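Workshop > Storage > Bins and Trays > Reviews

Search reviews

Gestetti Flat Metal Bin, Gray: Review
Feb 19, 2024

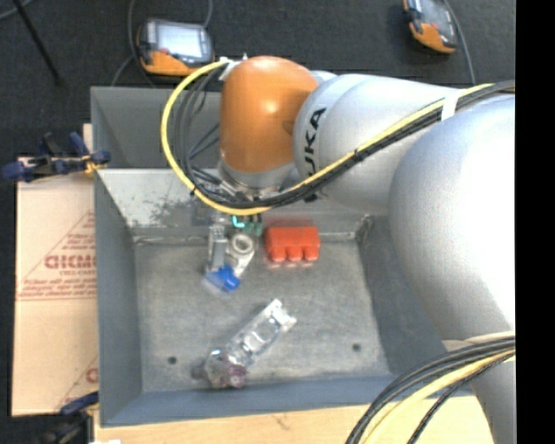
Is a metal bin worth the extra money over a plastic one? For heavy or sharp parts, I think so. For light stuff that gets carried around a lot, plastic is easier to live with.

I bought two of the Gestetti bins from Dreso in April to replace a set of Eberhard plastic ones that had cracked at the corners. They have been on the bench since then, mostly holding brackets, fasteners and small castings.

The bin is a plain rectangle with a flat floor. Parts spread out evenly and you can reach into the corners without scraping your knuckles. The gray finish is dull enough that shiny parts are easy to pick out under the bench light. It has scratched where castings get dropped in. I have seen no rust yet.

My kitchen scale puts one empty at 2,203 grams — more than I expected. Loaded, I slide it instead of lifting it. The edges came clean on one bin. The other had a burr on a short side that took a few minutes with a file.

Noise is the main complaint. Tip a box of bolts in and the whole shop hears it. I cut a piece of Prarerex rubber matting for the floor of one bin and that fixed most of it, but small washers stick to the mat.

I would buy them again for the bench. For the shelves I'm staying with plastic.

595 views | 14 comments | Share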